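Boards > Household and Workshop > Cleaning and Materials
Thread: Cloudy marks inside galvanized and bare metal bins, do you remove them or leave them?
Started by tinsnail52

tinsnail52
Original post, 2026-08-23

Hello everyone. I read this board for a long time but I write for the first time, so please be patient with my English. It is my third language and I write slowly, with the dictionary open.

My question is about sheet metal bins and trays. I have 4 of them at home, bought over the years from different places. Two are galvanized, this I know because the seller told me and because the surface has the typical flower pattern. The other two I am not sure. I use them for small things: offcuts of wood, clamps, garden labels, and one is for onions and potatoes in the cold room.

All of them became cloudy on the bottom. It is not red rust. It is a gray cloud, sometimes a little white, and when I move my finger on it I feel almost nothing. My husband's opinion is that it is only wear and I should leave it in peace. My own opinion is that I should clean it before it becomes worse. We have discussed this more than it deserves.

I tried until now:

1. Warm water with dish soap and a soft brush. The dirt goes away, the cloud stays.
2. Baking soda as a paste, left for ten minutes. The cloud was a little lighter on one bin. On the other I saw no change.
3. White vinegar on a cloth, on a very small corner. The corner became darker and more dull than before. I stopped immediately.

So my questions are: is the cloud dangerous for the metal, is it dangerous for the potatoes, and did I damage the corner with the vinegar?

Thank you in advance.

oldhinge
Reply 1

Welcome. Your vinegar corner is not a tragedy. If it is zinc, acid eats zinc, and you have removed a very thin layer. Rinse it well, dry it, and don't do it again. It will get dull and match the rest in a year.

The white-gray stuff on galvanized is usually zinc that has sat wet. People call it white rust. If it's thin and you can hardly feel it, brush with a nylon brush, rinse, dry, done. If it's thick and powdery then you have a storage problem and you should ask where the water comes from.

I would not keep food directly on zinc. Potatoes in a paper sack inside the bin, fine.

marrowfat
Reply 2

I disagree a bit about the nylon brush. I did this on a big feed bin and all I got was a cleaner cloud with brush lines in it. Under side light it looked worse. My advice is leave it alone unless it's powdery. These are work containers, they are supposed to look used.

tinsnail52
Reply 3

Thank you both. The paper sack is a good idea and I did it this morning.

marrowfat, I understand your point, but I have difficulty to accept that the right treatment is no treatment. In the place where I grew up, a metal bucket was scrubbed with sand every spring. Maybe this was wrong also.

lowshelf_252
Reply 4

Sand will take the zinc right off. Your family's buckets were probably tinned or enameled, or they just got replaced every few years and you don't remember it.

First find out what your two unknown bins are made of. A magnet sticks to galvanized steel and it sticks to bare steel. It does not stick to aluminum, and it sticks weakly or not at all to most stainless. A lot of bins sold as "steel look" are aluminum, and for aluminum the advice changes. No baking soda paste for ten minutes, for one thing. It is alkaline and can darken the surface.

tinsnail52
Reply 5

I made the magnet test. One of the unknown bins holds the magnet strongly. The other does not hold it at all, and it is also much lighter when I lift it, so I suppose it is aluminum. This is the one where the baking soda made no change, so perhaps I was lucky.

On the bottom of the aluminum one I can read a stamp, "Dakia", and nothing more. Does somebody know this maker?

oldhinge
Reply 6

Dakia made catering trays and bins, mostly aluminum. I had a few. Soft metal, dents if you look at it, but it lasts. Don't put them in a dishwasher, they come out nearly black.

fernweight
Reply 7

I come to this from another side. I buy and sell used shop fittings in a small way, and the cloud question is the one I get most often from buyers. Let me write how I sort it, maybe it is useful. English is not my first language either, so tinsnail52 is in good company.

I look first at the walls and only later at the floor. Walls get splashes and fingers, the floor gets the load. If the floor is scuffed in soft patches and the walls are mostly smooth, it is wear from things being put in and taken out. If the walls have vertical marks that begin high and go down, I think of liquid running. If there is brown in it, I wipe with a damp white cloth. Brown that comes off on the cloth may be only dirt or old glue. Brown that stays needs more attention.

The bin with the red and green blocks has a good example of a floor with cloudy scuffs and worn places, and higher up, on the far wall, there are brownish smudges and thin vertical marks. I would call the floor wear and leave it. The wall I would wipe before I say anything. 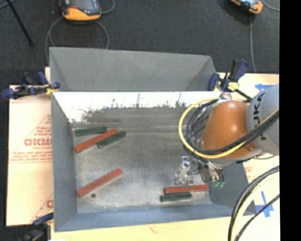

What I do, in order

Step 1. Empty the bin and turn it over. Knock on it with the hand. Grit in the corners makes scratches later, when you wipe.

Step 2. Wash with lukewarm water and a neutral soap. Nothing with lemon, nothing with chlorine.

Step 3. Dry with a towel at once. Do not let it dry on the rack, the drops make new spots and then you are cleaning your own cleaning.

Step 4. Look at it in daylight, from the side. Decide only now if something more is necessary. In most cases I stop at this step.

Step 5. If the surface is bare steel, put a thin film of oil with a rag and take away what is too much. For galvanized I do not oil. For aluminum I sometimes use a little wax, but never where food will lie.

marrowfat
Reply 8

Good list, and I notice that step 4 is my advice with more words.

One disagreement. I wouldn't trust the wall and floor rule too far. Bins get stored on their side, or upside down, or stacked wet. I had one with perfect walls and a floor that had been standing in water for a whole January. It looked like wear until I put a fingernail to it and it flaked.

fernweight
Reply 9

This is fair. The fingernail test should be in my list, between 3 and 4. If something flakes, it is corrosion. If nothing flakes, probably wear, but I agree that "probably" must stay in the sentence.

dripline
Reply 10

Has anyone used Lultix paste on these? My neighbor swears by it. She did a galvanized tub and it came up very bright.

lowshelf_252
Reply 11

It came up bright because the paste is abrasive. Bright zinc is fresh zinc, and fresh zinc has lost the dull layer that protects it. The tub will go gray again and it will be thinner every time she does it. On stainless, okay, if you follow the grain. On galvanized I wouldn't.

dripline
Reply 12

She has done it for years and there's no hole in it.

lowshelf_252
Reply 13

Then it had a thick coat to begin with. Hot-dipped tubs often do. Thin sheet bins have much less on them. I'm not saying it will fail tomorrow, only that you are paying with something you can't put back.

oldhinge
Reply 14

I'm with lowshelf on this, although I used Lultix on a stainless sink for 10 years without regret. Different metal, different rules.

tinsnail52
Reply 15

I want to report what I did, because I don't like threads where the first person disappears.

Galvanized bins (2): washed, dried with a towel, fingernail test. Nothing flakes. I leave the cloud. My husband was informed of this result and he was too pleased.

Steel bin: washed, dried, a thin film of oil. Here I found a small orange point in the fold of the corner, under the rim. I rubbed it with very fine steel wool until it was gray, then oil. Is this correct, or should I paint it?

Aluminum bin: only soap and water. The labels live in it and they do not complain.

The dark corner from the vinegar is still dark. I have turned this bin so the corner is to the wall.

fernweight
Reply 16

Correct. Do not paint one point, the edge of the paint will hold water. Look at it again after the winter. If the orange is back, clean and oil again. Folds are always the weak place.

marrowfat
Reply 17

I'd paint it. A dab of zinc-rich primer in a fold has held for me on two bins, outdoors. Oil in a fold collects dust and the dust collects damp.

fernweight
Reply 18

Outdoors, yes, I would paint also. She keeps them inside.

tinsnail52
Reply 19

It is inside, in a dry room. I will stay with the oil and look again in January. If the orange point came back I will write it in this thread.

Another small question, if I may. For the bin with offcuts, do you put something on the bottom? I was thinking of felt or a rubber mat.

oldhinge
Reply 20

Not felt. It holds moisture against the metal all year. A thin rubber mat is okay if you lift it now and then. I use nothing. Wood on metal is noisy, but it does no harm.

dripline
Reply 21

Cork sheet works for me. I cut it a little small so that air gets around the edge, and I can pull it out with two fingers.

tinsnail52
Reply 22

Cork I have at home already. I will cut it this evening. Thank you to everybody, also to those who did not agree.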